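Ikeck Seasonal Paper Goods
New Year Card Stamp Set, Item 393

Overview

The Ikeck New Year Card Stamp Set is intended for schools, libraries, cultural associations and households that prepare Japanese-style New Year greeting cards by hand. It contains the twelve zodiac animals in rubber, a selection of greeting phrases in Japanese and English, and 2 ink pads, one vermilion and one black. The set is packed in a lidded storage box with a printed guide to the order of the animals and the correct reading of each phrase.

The set holds 37 stamps in all. The animal stamps are cut to a common height so that they align with the greeting phrases when set side by side on a standard postcard. A strip of numerals is included for writing the year in either the Western or the Japanese era form. The Japanese era numeral must be combined with the era name stamp supplied in the lower compartment. 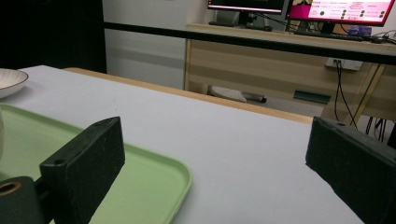

One program coordinator in Nillholm wrote that the dragon prints very dark when the black pad is new, and that her group now makes two impressions on scrap paper before stamping a card. She added that the rabbit and the sheep were the most used in her classes whatever the year happened to be, and asked whether single animals could be ordered. They can. Please see Replacement Parts.

Contents

Twelve zodiac animal stamps
Greeting phrase stamps, vertical and horizontal
Era name stamp and numeral strip
Vermilion ink pad
Black ink pad
Printed guide, English with Japanese readings
Storage box with lid

Blank cards are not included. Ikeck supplies uncoated cards under the Cerville name in packs and in cartons of 900. Glossy or photo-finish cards are not recommended with these inks.

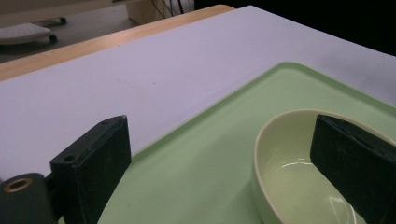
Ink pads should be opened flat and used on a firm, level table. Each stamp is pressed onto the pad several times with light pressure, then placed on the card and held without rocking. Cards should be left face up until the ink no longer marks a fingertip. Where many people share one table, finished cards may be gathered on a plastic tray with a raised rim, like the pale green one on the white tabletop, and moved to a shelf in a single trip. Freshly stamped cards should not be stacked.

Cleaning and Storage

Stamps are wiped with a damp cloth after use and returned to the box with the rubber facing up. Solvent cleaners will damage the rubber. Ink pads are stored closed and upside down, away from heaters. A pad that has dried out may be refilled with Bagheri pad ink in the matching color. Other refill inks have not been tested by Ikeck and their use is not covered by the product guarantee.

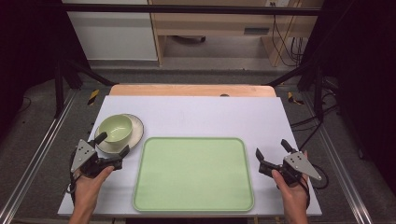 Pale green tray, with a round plate and a light green bowl to its left.

Replacement Parts

Individual animal stamps, both ink pads and the printed guide are available separately. When ordering, please give item number 393 and the name of the animal in English. The greeting phrases are sold as a complete group only.

Ordering and Delivery

Orders for the coming New Year season open in April. Institutions may order by purchase order through the Ikeck office in Nillholm. Requests received by 4:00 p.m. are entered the same business day. Cartons of Cerville cards ship separately from stamp sets and may arrive on a different day. Sets may be returned unused, in the original box, with the pads still sealed.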